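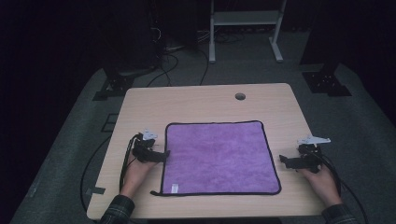 Loreck Fund, Small Grants in Automation
Progress report, second period
Project: Two-handed handling of soft goods from handheld demonstrations (Grakus)

1. Where we are

The proposal promised 900 demonstrations by the end of August. We have 900. Readers of our first report, which explained at some length why we had very few, may take this as news.

The method has not changed. A person holds one gripper in each hand and does the task on a table, and the recorded motion becomes training data for the two-arm policy. No robot has to be present while the demonstrations are made, which pleased the budget and slightly offended the robot group.

Of the 900, we have rejected 171. Most went out because the tracking on one hand dropped for long enough that the trajectory jumped. A smaller share went out because the operator put a finger on the object. It is very hard to stop people from helping with a finger. We have tried reminders, a printed sign and mild sarcasm, and the sign did best.

2. Objects

Work this period covered 4 object types, among them square microfiber towels with a piped border and flat zippered pouches. Towels were supposed to be the easy case. The policy learned to grasp them quickly and then learned, with equal conviction, to grasp the piping alone, lift, and lose the rest of the towel on the way up. We now ask operators to take a deeper bite of the edge, and we have relabeled the earlier towel recordings so the shallow grasps can be weighted down.

Pouches were included as the hard case and have been rude in a different way. They are stiff enough to resist a fold and soft enough to sag during a lift. Both hands have to agree on the far edge before anything useful happens, so we moved to a fixed opening pose for this object: grippers at the two far corners, then tension, then the move. Training on the fixed-pose recordings gives a steadier first second of motion than training on the free-form ones. What happens after the first second is the subject of the next report.

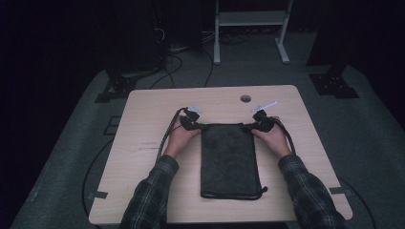
Conby, reading a draft of the section on objects, objected that a fixed opening pose teaches the policy a habit and leaves it helpless when a pouch arrives at an angle. They asked for a rotated test set before anyone uses the word "steadier" in public. We think they are right, and have left the word in on the grounds that a grant report is barely public. The rotated set is being recorded now.

3. Problems

Cables. The ones on the grippers pull on the wrist, and operators learn to work around the pull, so some of what we are teaching the robot is how to be politely tugged. Jin, our labeling tool, still loses its place when two people edit the same recording. Our current fix is shouting across the office.

4. Money and next steps

Spending is under plan on hardware and over plan on labeling by nearly the same amount. We ask to move the difference between the two lines; the form is attached. Next period goes to the rotated pouches, a retrained towel policy, and trials on the two-arm station, which is free on Friday mornings if we bring our own towels.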